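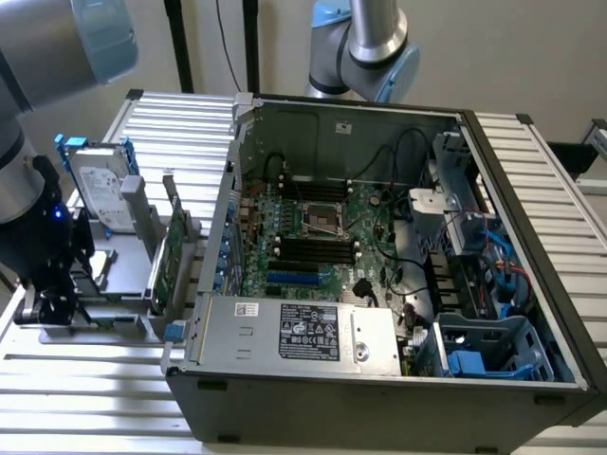 Can a machine do the fiddly jobs yet?

People write in to ask when a robot will empty the dishwasher, and I always steer them, kindly I hope, towards the repair bench first. Taking a computer to bits is a proper shop-floor chore, with clips and catches and corners that want a bit of patience.
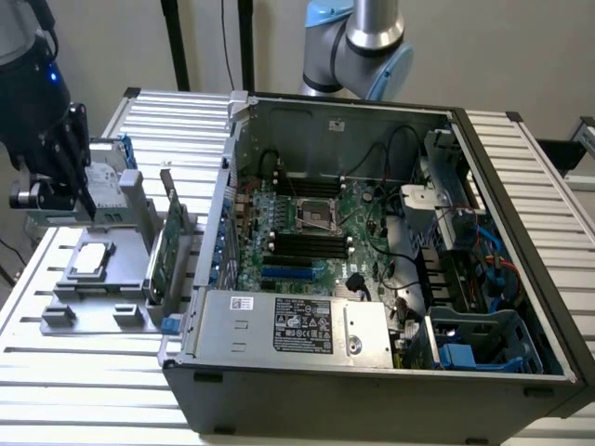 Drives in carriers are the friendly end of the job, as there's a good solid shape to get hold of. Cables are another matter altogether! The refurbishing shop at Noveck handles 993 old towers a year, and the cables are still done by hand.

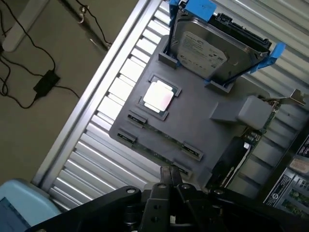
NEVOMBERG, April

Memory slots, a drive in its blue clips, a processor with a lovely bright lid. I'd trust a machine with the drive, but I'd still want a person for the rest.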